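Flurkham Reading and Justice Project
Progress report to the Jekon Fund
29th February

Dear friends at the Fund,

It hardly seems possible that we are already past the middle of the grant, and I want to begin by thanking you for your patience with the first report, which reached you late and without its budget page. The budget page is attached this time, together with the attendance sheets and the two sample discussion guides you asked to see.

What the grant pays for

As a reminder for those of you who have joined the Fund recently, the grant supports a series of evening study groups in Flurkham that read old texts on justice and the common good side by side with newer ones. We started with the prophets, moved on to the parables, and have spent most of this winter on the question of what a fair society owes to the people who have the least. People come from several congregations and from none, and we have tried hard to keep the door open to both. The groups are free, the books are lent out, and there is always something hot to drink – a small line in the budget, but one that I would fight for.

Attendance and groups

We now have 7 groups meeting, up from four in the fall. In all, 131 people have come to at least one evening, and 76 of them have come often enough that we count them as regular members, meaning they have been to half or more of the sessions in their own group. The Plama Street group is the largest and the loudest, and we may need to split it, though its members have told us very firmly that they would like to stay together. The smallest group meets in the mornings for people who work nights. I had worried about that one, and I am glad to say that it has found its feet.

The reading itself

The unit on Amos went better than I had dared to hope. Several people had never read a prophet straight through before, and they were surprised by how angry he is, and by how plain the things are that he is angry about: crooked scales, poor people sold for a pair of sandals. We paired it with a short modern essay on wages and rent, and the talk ran over time in nearly every group.

The unit on the laborers in the vineyard was harder. Some readers found the story unfair and said so, and stayed with that view to the end. One group spent its whole second evening on whether mercy to one person can be an injustice to another, and never reached the questions we had written. I have come to think the guide had too many questions in it anyway, and the new version has 10 where the old one had twice that.

Where we have fallen behind

The Frota booklet, our collection of short reflections written by members, was promised to you for the end of February and will not be ready. The writing has come in slowly. People who will talk for an hour about the Sermon on the Mount grow very shy when handed a pen, and I should have allowed for this in the plan. We have since tried letting members speak their piece aloud and having it typed up afterward, and that has helped a good deal. With your agreement, we would like to move the date to July.

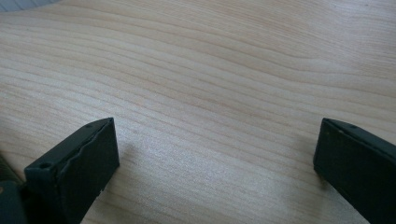 The other delay is with the lending shelf. We ordered the second set of readers later than planned, so two groups shared copies through January and had to take turns bringing them home. They were very gracious about it, and the new books have now been handed out. The cost came in a little under what we had set aside, and we would like to put the difference toward large-print copies, which members have asked for more than once.

Plans for the coming months

The spring unit will be on the Jubilee – debt, land, rest and release – and I expect it to be the liveliest yet. We are also planning one shared evening for all the groups, with supper, so that the morning people and the Plama Street people can finally meet. No extra money is needed for this, as each group has offered to bring a dish.

What we would ask from you is a reply on the booklet date and on the large-print copies, if possible before the spring unit begins. You would be most welcome at any of the evenings, and there is no need to have done the reading first.

With warm thanks and every good wish,
The coordinator, Flurkham Reading and Justice Project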